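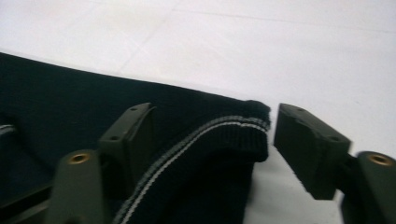
Dunkelblauer Strickpulli beim Zusammenlegen, Streifen am Bündchen

Forum > Haushalt & Ordnung > Wäsche > Strick falten oder rollen?

knopfleiste36
Februar 2018
Ich lese seit Wochen überall, man müsse Pullover in Drittel falten und dann hochkant in die Schublade stellen. Gut, habe ich probiert. Bei T-Shirts sehe ich das noch ein. Bei Feinstrick mit festem Rippbündchen (Bild oben, dunkelblau mit weiß-grauem Streifen) halte ich es für Unsinn. Das Bündchen ist dicker als der Rest und rollt sich hoch, sobald man es einschlägt. Dann habe ich ein Paket, das auf einer Seite eine Wulst hat und auf der anderen nichts. Hochkant steht das bei mir keine zwei Tage.
Wie macht ihr das? Und bitte keine Links zu Videos, in denen jemand einen frisch gedämpften Pulli in vier Sekunden faltet.

Schubladenfee
Du fängst am falschen Ende an. Erst die Ärmel nach hinten, dann die Seiten zur Mitte, dann von unten hoch. Das Bündchen muss nach innen, dann drückt das Gewicht vom Oberteil drauf und es bleibt flach. Mache ich mit allen so, auch mit dicken.

knopfleiste36
Genau so habe ich es gemacht. Welches Gewicht denn? Der Pulli wiegt 410 Gramm, ich habe ihn auf die Küchenwaage gelegt. Verteilt auf die ganze Fläche drückt da gar nichts.

wollmaus_nord
Ich bin auch skeptisch bei der ganzen Hochkantgeschichte. Strick gehört gelegt. Einmal quer, fertig, Stapel von höchstens fünf Stück. Was meine Mutter im Schrank hatte, lag alles so und sah nach zwanzig Jahren noch ordentlich aus.

Schubladenfee
Und wenn du den untersten brauchst, reißt du den Stapel um. Danke, hatte ich lange genug.

wollmaus_nord
Den untersten hebt man mit einer Hand an und zieht mit der anderen. Das ist keine Kunst.

grauton
Mal eine andere Frage: Warum legt ihr auf glatten Flächen zusammen? Auf dem Bild liegt der Pulli auf etwas Hellem, leicht Glänzendem, Tisch oder Fliesen, kann ich nicht erkennen. Da rutscht einem bei jedem Umschlag die untere Lage weg. Ich nehme das Bett oder eine Wolldecke auf dem Tisch. Damit hat sich bei mir die Hälfte der Probleme erledigt.

knopfleiste36
Das mit der Decke probiere ich. Glaube aber nicht, dass es am Bündchen etwas ändert.

Schubladenfee
Wer ernsthaft faltet, nimmt ein Faltbrett. Ich habe das von Grateston, damit werden alle gleich breit.

grauton
Gleich breit, ja. Ich hatte so ein Brett. Für Hemden brauchbar, bei Strick klemmt man sich die Rippen ein und hat am nächsten Tag einen Knick quer über der Brust. Steht jetzt hinter dem Schrank.

Schubladenfee
Dann war der Pulli zu stramm gezogen. Bei mir knickt nichts.

ellis_558
Stiller Mitleser, aber zu den Streifen muss ich was sagen. Wenn der Rand so hell abgesetzt ist, würde ich die Kante nie nach außen legen. Bei mir sind die weißen Reihen an genau so einem Pulli grau geworden, immer an der Stelle, die in der Schublade am Holz entlangschabt. Ob das vom Holz kommt oder vom Dunkelblau beim Waschen, weiß ich bis heute nicht.

wollmaus_nord
Eher vom Waschen. Dunkelblau färbt anfangs gern ab, gerade auf helle Streifen im selben Stück. Kalt waschen und nicht nass zusammengeknüllt liegen lassen.

ellis_558
Kalt gewaschen habe ich immer. Deshalb glaube ich ja nicht so recht daran.

knopfleiste36
Zwischenstand: Decke auf den Tisch, Bündchen zuerst glattgestrichen und dann gar nicht eingeschlagen, sondern nur den Rumpf einmal quer bis knapp an die Rippen. Das liegt flach. Hochkant steht es natürlich trotzdem nicht, also kommt es bei mir ins Regalfach. Die Kante mit dem Streifen zeigt nach hinten, falls ellis_558 recht hat.

Schubladenfee
Also doch gelegt. Schade. Versuch es wenigstens mal mit einem Trenner in der Schublade, dann kippt auch Strick nicht um.

knopfleiste36
Wenn ich zum Falten eine Decke, ein Brett und einen Trenner brauche, kann ich den Pulli auch über den Stuhl hängen - da liegt er sowieso die halbe Woche.

wollmaus_nord
Über den Stuhl bitte nicht, das gibt Beulen an den Schultern. Lieber aufs Regal, wie du es jetzt hast.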